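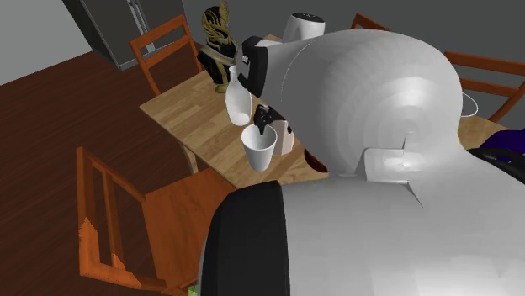 Attachment 1: render, light wooden dining table

Subject: Catalog import stops before the end, no error shown
Product: Jetia Catalog, desktop version
Status: Solved
Opened by: Reltine Home, Plunddale shop

Dear support team,

I write to you because our product list does not import completely. We have a table file with 1,144 rows, one row for each article in our shop. I choose File, Import, then I choose the file, and the progress bar goes to the end. The program says "Import finished". But when I open the catalog, there are only 732 articles. No warning is shown and the log window is empty.

What I have tried until now:
I restarted the program and the computer.
I imported the same file again into a new empty catalog. The result was the same number, 732.
I saved the file again under a shorter name, without spaces.
I turned off the option "Skip duplicates". No change.

The last article that comes in is a bed linen set. Everything after it is missing: all lamps, all rugs and all of the dining room group. Last year we did the same import with a smaller file and it was good. I must send the catalog to the printer in August, so I would be thankful for a quick answer.

With kind regards,
Marty
Reltine Home

---
Reply from support, 9:40

Hello Marty,

Thank you for the clear report. Since the import always stops at the same place, I would like to look at the row itself. Please open your file in a plain text editor, not in the spreadsheet program, and go to the article after the bed linen set. Is there a quotation mark in the description that is opened but not closed? Inch marks are a frequent reason for this.

Please copy that row and the 2 rows before it into your answer.

Kylie McAlister
Jetia Support

---
Reply from customer, 11:15

Dear Kylie,

I found it, I think. The row after the bed linen is a floor lamp, and the description begins with a quotation mark. At the end of the text there is none. My colleague has copied this text from the supplier and probably she did not take the last sign.

I closed the quotation mark and imported again. Now more than 1,100 articles are coming, but still not all. The lamps and rugs are there. In the dining room group some articles are missing at the end. Should I search for the same mistake again? It is difficult to see with the eyes in such a long file.

Marty

---
Reply from support, 11:50

Hello Marty,

Yes, it is very likely the same problem a second time. You do not need to read the whole file. Go to Tools, Check file before import, and set "Text marker" to the double quotation mark. The check gives you a list of the row numbers where a marker stays open. Correct these rows, save as UTF-8, and import into an empty catalog so that you do not get double articles.

Kylie

---
Reply from customer, 14:20

Dear Kylie,

The check showed 4 rows, all from the same supplier. I corrected them by hand and made a new catalog. Now it has 1,144 articles and the dining room group is complete. I compared also the prices in a few places and they are right.

One wish for the future: please let the program show a message when the number of rows and the number of articles are different. I had believed the words "Import finished" and saw the problem only when I looked for a rug.

You can close the ticket. Many thanks for your patience.

Marty

---
Internal note: customer's wish passed on to the import team. Ticket closed by K. McAlister.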